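Kuledard 3 changes how floor plan labels are saved

If you use the Kuledard plugin to show virtual tours on your website, please read this item before you press the update button. Version 3 came out in March, and it is a bigger step than the number on the download page suggests.

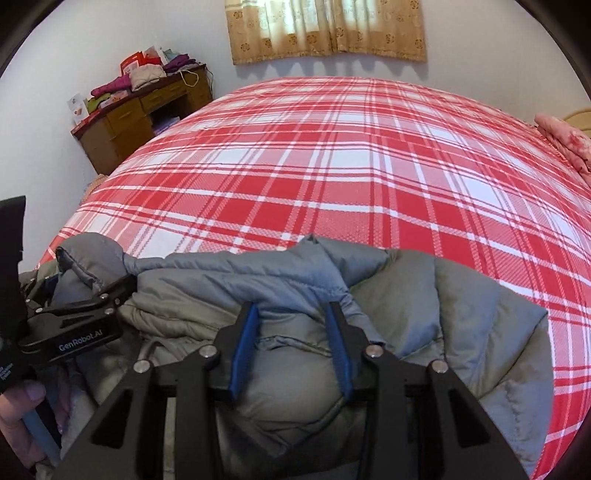
The main change is in the way the plugin keeps your room labels. Until now, every label was stored together with the tour itself, inside one long text field. It was simple, but it was also slow, and when two people edited the same tour the second person could easily overwrite the work of the first. In the new version each label has its own record in the database. You can edit one label and leave the others alone, and the plugin will remember who made the last change.

For most sites the move happens by itself. When you open the settings page for the first time after the update, you will see a yellow bar with the button "Convert labels". Press it, and wait until the bar becomes green. On our own test site we had 417 labels and the conversion was finished before I came back with my tea. Please do not close the browser tab during this time. The plugin can continue a conversion that was stopped, but I have seen it leave two copies of the same label, and then you must delete one of them by hand.

There is one group of users who should wait a little. If you have the Allwood theme, and you use its own tour template instead of the normal one, the labels will be converted correctly but they will not show on the page. The theme is still asking for the old text field. Majdi Masri, who maintains the tour template, has told me that a corrected version is ready and is now being tested on client sites. Until it is published, you can stay with the last release of Kuledard 2. It will continue to receive security fixes until the end of summer.

Small things that I like

The loading of tours is now delayed until the visitor scrolls near to them. Before, a page with five tours tried to open all five at the same moment, and on an older phone this was painful. Now you see a still cover picture, and the tour starts to load when it is needed. You can switch this off for a single tour with the setting "Load at once", for example when the tour is at the top of the page.

The cover picture can also be chosen freely at last. In version 2 the plugin always took the first position of the tour, and in many homes the first position is the inside of the front door. I was always making this correction with a piece of custom CSS, and I am happy that I can now remove it.

Keyboard use has become better too. With the Tab key you can go from one label to the next, and Enter opens it. The Escape key closes the label and puts you back where you were. It does not yet work inside the floor plan view, only in the normal view. There is an open ticket for this, and you can add your comment if it is important for your visitors.

Things to check after the update

If you have written your own code that reads the labels, it will need some attention. The old function still exists, but it gives back an empty list when the conversion is finished. It does not give any error message, so you can easily think that everything is fine. The new function needs the number of the tour and, if you wish, the name of the floor. The documentation page has a short sample for each, although at the time of writing the second sample has a missing bracket.

Users of the Kartha cache should clear it once after the conversion, and not before. I did it in the wrong order and spent an evening looking for labels which were there all the time.

Translated sites need one more step. Label texts are now sent to the translation screen as separate entries, and your earlier translations are not connected with them automatically. If you have only a few, it is quickest to copy them across. If you have many, export the old translations first. The import screen can match them by the original text, provided that you did not change this text in the meantime. Capital letters matter in this matching, and a space at the end of the line matters also.

The price has not changed. The licence for one site still includes all updates for the year, and those who bought version 2 since January get the new version without paying again. You need to sign in to your account and accept the new terms before the download link appears.

I will write about the Unby connector in the next newsletter. It sends the visitor's place in the tour to a contact form, so that you can see from which room a question was asked. At the moment it works for me in Firefox and fails in Safari, and I would like to understand the reason before I recommend it. If you already use it on a live site, please reply to this email and tell me which version you have.

Recent items
Setting a start position for each language
Kartha cache and embedded content: which pages to exclude
Allwood theme: what is new in the tour template
Measuring how long visitors stay in a tour
Moving tours between two WordPress sites
Reader questions: fullscreen mode on tablets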